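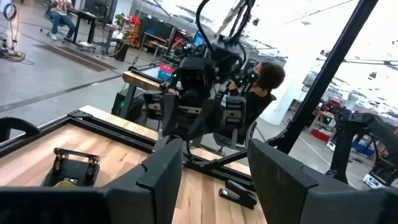
Vultik

Vultik is a command-line tool and a small reference table for converting recipe quantities between volume and weight. It reads a plain text ingredient list and writes the same list with gram weights added. The table covers 393 ingredients and is shipped with the tool.

Status

Version 2 of the table format is current. Files in the version 1 format still load, but the tool prints a warning and ignores the packing column. Support for version 1 will be dropped in September.

Installation

Unpack the archive anywhere on your path. There are no dependencies outside the standard library. To check the install, run:

vultik check

The command should end with "table ok" and the number of rows loaded.

Usage

vultik convert input.txt > output.txt
vultik convert --units metric-cup input.txt
vultik lookup "rye flour"

Input is one ingredient per line, quantity first. Fractions may be written as 1/2 or 0.5. Unicode fraction characters are accepted on input and never written on output. Lines that do not start with a quantity are passed through unchanged.

Table columns

name - lowercase, singular where possible
alias - alternate names, separated by semicolons
g_per_ml - bulk density
packing - spooned, scooped, packed or none
source - measured, label or derived

Rows marked "label" were computed from the serving size on a package and carry the rounding of that label. Rows marked "derived" are blends of other rows. Prefer "measured" where a choice exists.

Rounding

Results under 16 grams are given to one decimal place. Larger results are rounded to the nearest gram. Rounding is applied once, after scaling, so doubling a recipe may not double the printed figure.
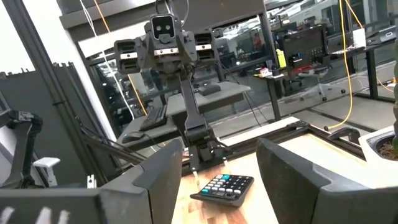 Calculator on the tabletop.

Known problems

Shredded cheese is unreliable. The density depends on the grater, and the two rows in the table disagree by more than the rest of the table would suggest.

Leaf herbs have no packed value. A request for one falls back to spooned without a message.

"Stick" is only recognized for butter and margarine.

Related tools

Plinari reads Vultik output and adds up the weights for labels. Jillis is the older spreadsheet version and is no longer updated - its table should not be merged into this one, as the cup size differs.

Contributing rows

Send one row per change, with the measuring vessel and its volume in the change note. Weigh at least twice and submit the mean. Brand names go in the alias column only.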